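Speaker notes, Oddale, September 20, 2022
Are machines ready for chores? Amancay Palma, with Thierry Chauvin on the hardware questions

Opening. Skip the history. Go straight to the question on the program: can a two-finger arm do the small jobs people do without thinking. Short answer: some, slowly, with someone watching.

Cloth. Spend most of the time here. A folded towel has edges a planner can find. A crumpled one has no fixed shape, and every grasp changes it. The Kuvier runs used 300 attempts over 6 cloths. Say clearly that a pick counted only if the cloth cleared the table and stayed up for 2 seconds.

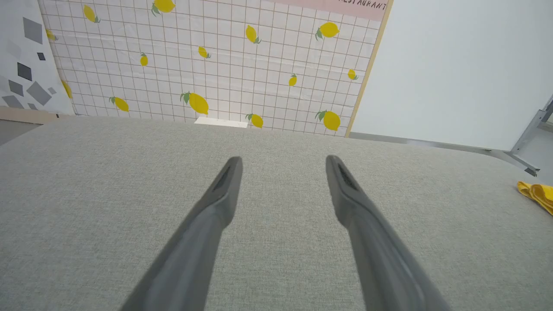

Wrist views help with the last part of the approach and very little before it. The fingers take up part of the view, and a cloth at the side of the table can drop out of it after a small turn. Thierry wants a second fixed view. I think better search motions come first — leave this open for discussion.

Backgrounds. Printed patterns behind the work confuse segmentation more than expected. Demchenko trained on plain walls and paid for it later. Mention, don't dwell.

Shop floor. Dorkon has bin sorting on a 24 hour schedule. Parts are rigid and lighting is fixed. Do not let this stand in for a kitchen.

Questions. Likely first one is cost. Pass to Thierry.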